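Towel Drive Fills the Bars at Hatness House

April 25, 2023

The guest washrooms at Hatness House have fresh towels on every bar this week, and the people who put them there could not be happier about it.

The Jider Street lodging house, which takes in families who have a relative in the hospital across the road, asked neighbors for bath and hand towels at the start of the month. Organizer Amna Shaikh was hoping to get enough for the ground floor. She ended up with 62, plus two bath mats and a shower curtain with herons on it that has already gone up on the second floor (and yes, people have been asking where it came from).

"I opened the front door on the first Saturday and there were bags all the way down the steps," Shaikh said. "Some of them were still warm from somebody's dryer! I stood there and just grinned."

The old towels had been in use since the house opened and many had gone thin enough to read through. They will go to the Sinitz animal shelter, which is always glad to have them for bedding.

Everything donated was washed on site before it went out, which kept the two machines in the basement running for most of three days. Wellington Fagundes, who handles the laundry, sorted the whole lot by color and gave each washroom its own. Pink was a popular choice with donors, and so was a deep green that he has saved for the family suite.

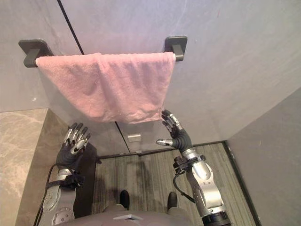 A pink terry towel folded over one of the dark gray bars at Hatness House.

Fagundes has firm ideas about how a towel ought to hang. He folds each one over the bar and leaves it a little loose, because he thinks a towel pressed flat looks like it belongs to someone else. "You've been sitting in a hospital chair all day," he said. "You come back, you wash your face, and you want something soft. It doesn't need to be perfect."

Guests seem to agree. Kausar Sandhu, who has been staying at the house for 17 nights while her father recovers from surgery, said the change was the first thing her kids talked about at breakfast. Her younger son has asked if he can keep "his" color for the rest of the visit, and Fagundes has told him that of course he can.

There are enough spares to fill the linen closet by the stairs, so the house is not collecting any more towels for now. Shaikh is already thinking ahead to a blanket drive in November, when the upstairs rooms get chilly, and she would especially love twin-size fleece in any color at all. Anyone who wants to help with washing and folding before then can stop by the front desk any weekday morning and ask for her.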